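Curkbridge Food Labels Project
Progress report to the Greller Fund, second period

Dear Mr Memon,

Please find below our report for the second period of the grant. I follow the same order as in the first report, so that you can compare them.

1. Work with the shops

In the application we promised to visit small grocery shops in Curkbridge and to look at how imported food is labelled in English. At the end of September we had visited 67 shops. Most owners were friendly and gave us time, but many could talk only early in the morning, before the deliveries. For this reason the visits took longer than planned. Two shops in Khokhar Street closed during the period and we took them off the list.

We have now recorded 3,668 products. For each one we write down whether there is an English label, whether the allergens are named on it, and whether the importer has an address in the country. The most common problem is a sticker which covers part of the original text, very often the date. The second problem is that the allergens are listed but not in bold letters. Of all the products, 298 had no English ingredients at all. These were mainly snacks, sauces and dried soups sold in single packets.

We have not reported any shop to the authorities. As we agreed at the start, the owner receives a letter with the list of products and a simple explanation of what is missing. Some have already asked their wholesaler for new stickers. The wholesaler Zurkmont answered us in writing and will check its sauces first.

2. Classes for customers

The evening classes on reading labels started later than we hoped. The room was ready, but the printed booklet came back from the printer with the pages in the wrong order and had to be done again. We have room for 20 people in each class. The first class was full and the second was nearly full. The parents of children with allergies asked the most questions, especially about "may contain" and what it means in practice. I think this part of the booklet is too short and I would like to make it longer.

3. Budget

Travel costs are lower than planned, as we could walk to most of the shops. Printing costs are higher because of the second print. I ask for your permission to move the remaining travel money to printing. The total does not change.

4. Difficulties

Our list of translators is still too small. We have good help for Chinese and Urdu, but for Polish and Tamil we wait sometimes several weeks.

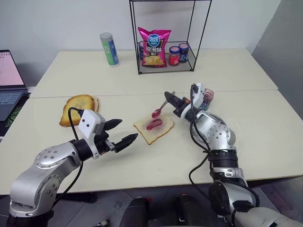 Report by Zubaida Naqvi, project officer

In the next period we will go back to the shops which received a letter, and finish the longer booklet. Crisps and food in jars will be checked again first. I will send the new budget table separately, when I have your answer about the printing.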